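Lob der leisen Farben
Ein Gespräch mit der Gründerin des Malerbetriebs Hodier 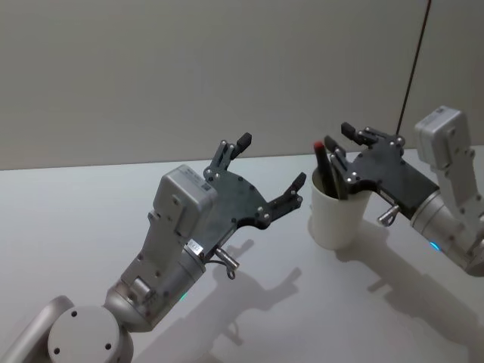

Seit 30 Jahren streicht sie anderen Leuten die Zimmer, und noch immer, erzählt sie mir beim zweiten Kaffee, freut sie sich über jeden frisch geöffneten Eimer. „Die meisten kommen zu mir und wollen Weiß, weil sie sich vor dem Rest fürchten“, sagt sie und lacht so herzlich, dass ich gleich mitlachen muss. Dabei liegt ihr das Grau viel mehr am Herzen, das zarte, das man oft übersieht – eine hellgraue Wand etwa und davor eine blassgraue Tischplatte, dazu der matte Schimmer von gebürstetem Aluminium. „Da streitet nichts miteinander, da darf das Auge spazieren gehen.“

Und im Schlafzimmer? Da wird sie streng, auf ihre freundliche Art. Bis zu 16 Proben hat sie bei einer Familie im Januar an die Wand gemalt, morgens angeschaut und abends bei Lampenlicht noch einmal. „Am Ende wurde es die allererste“, sagt sie und schenkt mir nach.

Das könnte Sie auch interessieren
Kalkfarbe im Altbau: ein Besuch bei Krajewska
Welcher Pinsel für welche Ecke?
Tapeten von Nudetti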